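3.2 Material and storage conditions

Woven containers were chosen for the shelf-life trial for their open walls, which let air move through the stored produce without forced ventilation. Earlier work on rigid plastic crates reported condensation on the inner walls within the first day, and the packing rules used at Nilturar were written with that problem in mind. We kept those rules unchanged so that the results could be set beside the existing records.

A total of 3155 shallots from a single October harvest were sorted by hand. Bulbs with split skins or visible neck rot were removed before weighing. The remainder were divided into 104 lots, each lot filling one compartment to just below the rim. Lots were weighed on the first day and every Friday after that, always before noon, and returned to the same shelf position.

Room temperature was left uncontrolled, but it was logged with a Lumenta sensor placed at shelf height. Humidity readings from the same unit drifted during the third week – we replaced them with hand readings taken by Sulastri Khoo and have marked the affected rows in the data table.

Weave density has a direct effect on drying rate. A tight braid slows the loss of moisture from the outer bulbs, while an opening in the lid shortens the path for warm air to leave. Lidded and open compartments were therefore treated as separate conditions in all later tests, and lots were not moved between them. Weight loss is given as a percentage of starting weight, with the first reading set to 100. Missing readings (12 in all) were left blank and were not estimated from neighboring weeks.
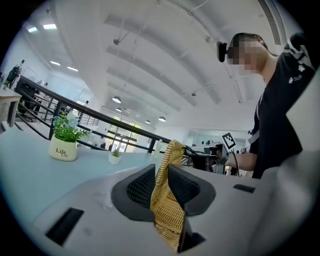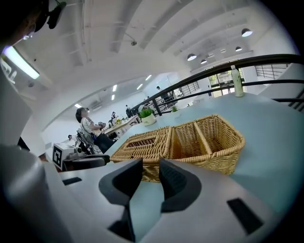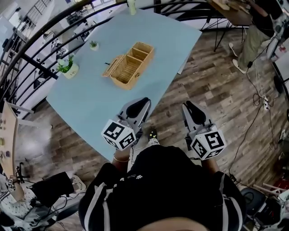
Figure 4. Woven wicker, three views. The two compartments can be seen in the second and third.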